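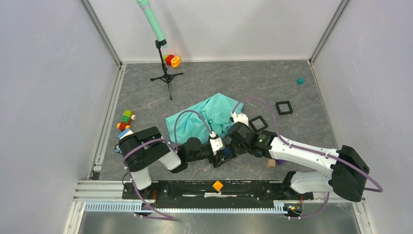
Margus Sproģis has a cold, and he apologises for it three times before I've got my coat off. It's January, the car park at Mirkside is a sheet of grey slush, and he's been on his feet since seven getting the workshop ready for the open day. "If I lose my voice, you'll have to do the talking," he tells me. I promise him that would be a very short tour!

I'd come to Zirker because my neighbour's daughter went last year and wouldn't stop going on about the robots. I write mostly about gardens and the odd council stoush, so I'm nobody's idea of a technical reporter, and I said so in my email. Margus wrote back one line: "Good, bring your questions and flat shoes."

The two-arm bench is what people queue for. It's a pair of arms in a walled enclosure with a stone-patterned floor, and the day's job is cloth and clutter. There's a turquoise cloth, there are blocks and bits of toy, and the arms have to sort it out between them. I asked him why cloth, of all things.

"Because a block stays a block," he said. "You put it down, you look again, same block. Cloth is a different shape every time you touch it. My mother can fold a fitted sheet in the dark and I've spent years trying to get a machine to find one corner."

He's worked with arms his whole adult life, starting with the big ones that stack pallets. He was at the Mercado depot in Gomstead for a long stretch before Zirker, and he talks about that place the way some people talk about an old share house — freezing, noisy, best mates he ever had. The depot arms did one thing all day and did it beautifully. "But if a box arrived upside down, everything stopped and somebody had to climb in. Usually me. I got very fit."

The work at Mirkside is different because the mess is the point. Between runs one of the team reaches in and shuffles things about, and I was allowed to do it myself (gloves off, sleeves up, power off, and Margus checking that last one twice). I was told to be unkind. I bunched up the cloth and felt quite pleased with myself until he looked over my shoulder and said a six-year-old had done much worse that morning.

So how do they learn it? As I understand it, and he was patient with me, a person steers the arms through the job first, over and over, and the recordings get fed to the software. They had 2,202 runs saved when I visited. He knew the number off the top of his head, and he knew how many of them he'd personally thrown out, though he asked me not to print that one.

"People expect the good runs to be the useful ones," he said. "I like the ones where you fumble it and then fix it. A machine that has never seen a mistake has no idea what to do with one."

We watched for a good while. I'd expected it to be quick, and it's slow! You find yourself leaning in. On one try a gripper closed on nothing at all, opened, and went back for another go, and the whole crowd behind me went "ohhh" as if a kid had missed a penalty. When it got hold of the cloth, a bloke in a hi-vis vest clapped. Margus pretended not to notice, but he'd gone a bit pink.

Each demonstration group is capped at 30, and they ran over on nearly every one. The questions were better than mine, too. A girl wanted to know if the arms ever bump into each other. (Yes. There's a limit on how hard, and a red button besides.) An older woman asked if it could do her ironing, and he told her to come back when he was retired.

I asked the one I'd been saving, about jobs. He took his time over it, blew his nose, and looked back at the bench.

"At the depot I saw it done badly," he said. "Management brought in the machines and told people afterwards. There were 44 of us on my shift and we found out from a notice on the canteen door. I won't work like that again. If somebody wants arms from us now, I want to meet the people on the floor before I meet the accountant."

Does he always get to?

"No. But I ask."

He had to go then, as the next group was already at the door. I got a cup of tea from the trestle table by the entrance and stayed for one more run at the back. Tours at Mirkside go on through the winter and you book through the front office — wear flat shoes, and get there early if you want to stand near the glass.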